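3.2 Surfaces and what stays on them

The second part of the study looked at tables. In the Lakside and Brullard homes, the table in the main room was where most things came to rest during the day, and it was also the place people named first when asked what they would tidy if a guest were coming. We treated any flat top that could be reached from a chair as a table for this purpose, so a low chest at Effiong was included and a high kitchen shelf was not.

Over the study period we logged 3,186 objects on 434 table visits. Each object was given one of four use codes: work, food, play, or care of the home. Objects that fit none of the codes were entered as "other" and read again by a second coder (Oluwatosin Ogbonna), who could move them into one of the four or leave them where they were. Codes were given from the object alone. We did not ask household members what an item was for until the coding was closed on 26/02/2024.

Work objects were the most stable group. A laptop, once closed, tended to be found in the same place on the next visit, often near one end of the table. Residents told us that they left it there on purpose, and several said they would move other things before they moved the computer. Play objects shifted more. They turned up on the table, under it, and on the seats of chairs, and they were the group most often picked up by someone other than the last user.

The two groups shared a table more often than we had expected from the January pilot. In the pilot, parents at Wosine described a rule that toys stay off the table while it is used for work, and we had planned to code breaches of that rule. We dropped the plan. Once a laptop was shut, most households no longer counted the table as being in use for work, and a toy beside it was not seen as a breach. Figure 4 gives a case of this kind, with clear space between the closed laptop and a shiny blue plastic object that was entered as "other" on first reading. Its rounded, lobed head and straight shaft suggested a toy dumbbell to one coder and a handle of some sort to the other.
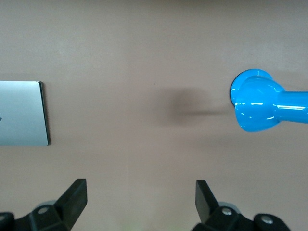
Figure 4. Closed silver laptop (left) and blue plastic object (right) on a table. Codes: work; other, later moved to play.

3.3 Clearing the table

Clearing was logged when at least one object left the table and was not put back during the visit. Seven households cleared from one end to the other. The rest took objects by group, with food items first and work items last.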